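In defence of the elastic waist

129 shares | 62 comments

I gave up on proper jeans in March, and I've been meaning to write about it ever since. By proper I mean the kind with a button and a zip and that little rivet which digs into you on the bus. I had four pairs. Three were Kuvusels, bought back when I thought spending more would make me sit more comfortably, and the other was from a market and frankly the best of the lot. They've all gone to the charity shop now and I don't miss them one bit.

What replaced them was denim with a gathered elastic waist, and oh, the looks I got! My sister said they were children's trousers. Well, yes, children do wear them, and have you ever seen a four-year-old fidgeting with a waistband at dinner? They bend, they squat, they eat a second pudding, and they get on with it. Somewhere between school and our first job we all agree that clothes should pinch a bit, and I'd love to know who put that to the vote.

The usual complaint is that they look sloppy. I don't buy it. With a back pocket and a bit of decent topstitching, a pull-on pair looks like any other jeans from behind, and from the front your jumper covers the evidence. Dirkik did a pair a while back with a fake button sewn on to fool people, and I thought that was the saddest thing I'd ever seen on a hanger. If you're going to have elastic, have elastic – be proud of it.

My one grumble is folding. Ordinary jeans go in half, then in thirds, and they sit there flat as a book. Gathered ones won't. The legs behave themselves and the waist puffs up at one end like a loaf, so a pile of them leans over and ends up on the wardrobe floor (mine is a Dekora, with shelves far too shallow for anything but tea towels). I've tried rolling them, but rolled denim takes up half the drawer and springs open when you're looking for socks.

So I fold them back side up, pocket on top, legs tucked underneath, and I let the waist do what it likes at the end. If you've got several, turn every other one round so the fat ends don't all land on the same side. It makes a respectable pile. Don't press down on the gathers either, they only come back up again and you've wasted your afternoon.

I also like that you get a peek of whatever's inside. A plain blue pair with a bit of cartoon print hidden in it cheers me up more than any leather patch ever did, and I wish they'd put them in the grown-up sizes.

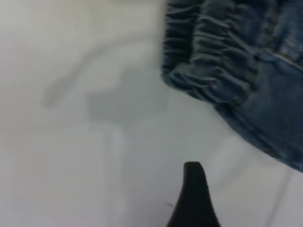
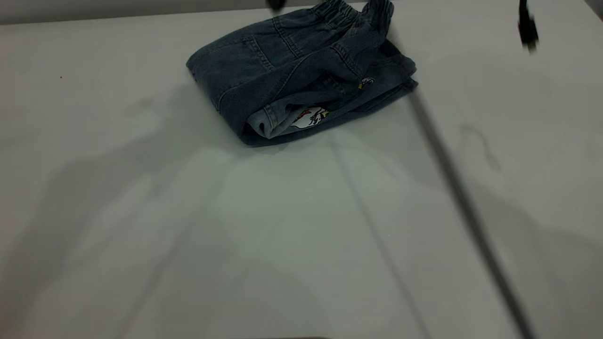
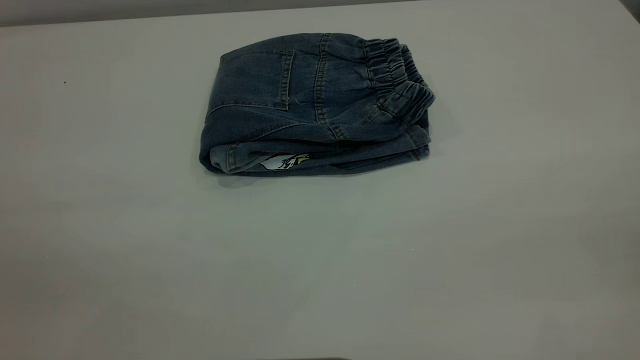
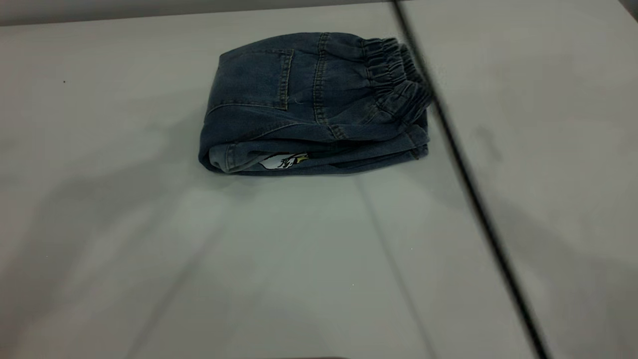 Pull-on denim, with the gathers going their own way as usual.

1,513 views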